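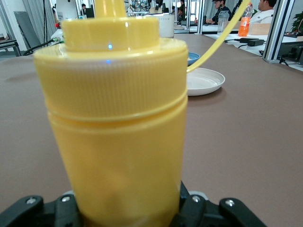
Stop Buying a New Condiment for Every Cookout

I cleaned out the fridge door on Tuesday, and I'm still a little mad about it. I pulled out a jalapeño mustard, a maple mustard, two kinds of burger sauce, something called "campfire aioli" (why did I buy that?) and a barbecue sauce with a picture of a peach on it. Every one of them had been opened for one meal. Most had maybe two spoonfuls gone.

So here is my opinion, and my sister-in-law can argue with me at the next potluck: the specialty sauce is the biggest waste of money in home cooking, and most of us would eat better if we kept four plain basics and mixed the rest ourselves.

My four are yellow mustard, ketchup, mayonnaise and a bottle of vinegary hot sauce. You can swap in soy sauce if your family leans that way. With those plus whatever is already in the pantry (brown sugar, garlic powder, pickle juice – please stop pouring out your pickle juice!) I can make nearly anything I used to pay for. Honey mustard is mustard, honey and a little mayo. Burger sauce is mayo, ketchup, a squirt of mustard and chopped pickle. It takes less time than finding your shoes to go to the store.

I did add it up, by the way. I went back through my grocery receipts from last summer and I had spent $66 on sauces and dressings that weren't one of my basics. Sixty-six dollars! That's a very nice roast, or a whole lot of chicken thighs.

Now, I know what people say back to me. They say the store ones taste better, and sometimes that's true. There is a little smokehouse in Chisholm that sells a mustard I would drive 30 miles for, and I have. If you love a sauce and you finish the bottle, buy it forever and don't listen to me. I'm talking about the ones we grab because there's a display by the charcoal and we're already thinking about Saturday.

The other thing I hear is that homemade doesn't keep. Well, no, not as long. I make a small bowl, we eat it that night, and what's left goes in a jar with a strip of tape and the day written on it. If it's still sitting there after a few days I toss it, and I've lost maybe 33 cents' worth of mayo. I can live with that.

What really changed my mind was our block party on Corkance Street. I ran out of time to shop and just set out plain mustard and ketchup with three bowls of stuff I'd stirred together while the corn was boiling. The bowls were scraped clean. A neighbor asked me for the recipe for the orange one and I had to tell her it was mayo, hot sauce and the last of the apricot jam. She wrote it down anyway.

I do think kids eat better this way too. Mine will turn up their noses at a sauce I bought, but if they got to stir it and name it, they'll put it on green beans. We have one at our house called Swamp Dip, and I'm not giving out that recipe until the cook says I can. She's seven and she drives a hard bargain.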